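Clearing out the kitchen drawer, and then everything else

I finally did the drawer. If you've been reading this newsletter since Grorcombe you know the one - takeout menus, dead batteries, keys for a house we sold years ago. I started after breakfast with one trash bag and a lot of confidence, and by lunch I'd moved on to the hall closet and was sitting on the floor reading old birthday cards.

Mahlet Kahsay wrote in last month to say she gives herself 30 minutes and stops when the timer goes, even if there's stuff all over the floor. I tried it and I hated it (I kept sneaking five more minutes), but I did get through the closet that way, plus the shelf over the washer. My own trick is to get it all out on a table first. Once a thing has left its shelf I'm much less sentimental about it.

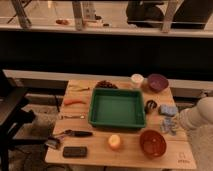
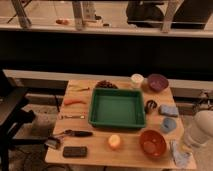
Odds and ends on the table, green tray in the middle.

The hard part is the stuff that works fine and never gets used. I own 4 can openers! Indrek says keep two and give the rest to whoever is moving out next, and his nephew is getting an apartment in Vernbridge in July, so that's settled. The fondue set I'm still arguing with myself about. We've used it once, it was a lovely night, and I burned the bottom of the pot.

Aileen Tan asked what I do with cords. I put them all in one shoebox and write the date on the lid, and whatever I haven't gone looking for in a year goes to electronics recycling. This box says June 2026 and it's already too full to close.

Next time I'm tackling the garage, so send me your paint can advice. I have a lot of beige.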